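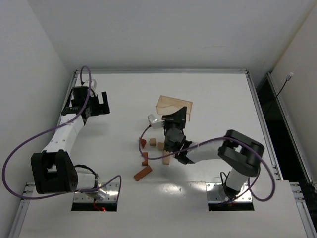

*1 min read*

# Stititz mill to reopen with repair workshop and timber library

The old furniture mill at Stititz will reopen in May as a shared repair workshop, after the town council agreed a 32-year lease on the building.

The ground floor will have benches for hire by the hour. Upstairs there will be a timber library, where members can borrow hand tools and take home offcuts given by local joiners. Membership will cost 70 a year, with a reduced rate for students and people out of work.

The mill closed when the Khalaf furniture works moved its cutting to a newer site on the Vunder road. The roof was repaired two winters ago, but the upper floor has stayed shut because it had only one staircase. A second has now been built at the north end.

Thiện Tạ, who will manage the workshop, said 629 people had signed up for news of the opening and most had asked for help with chairs.

"Loose joints, mainly, and seats that need weaving again," he said. "People keep a broken chair in the shed for years and then don't know who to take it to."

Evening classes in chair repair and basic joinery will start a month after the opening. Each course runs for six weeks and places will be given out in order of booking.

Parking at the mill is limited to 14 spaces. The Dinov bus stops at the gate until 9.40pm, and the council has asked the operator to add a later service on class nights. A decision on that is still to come.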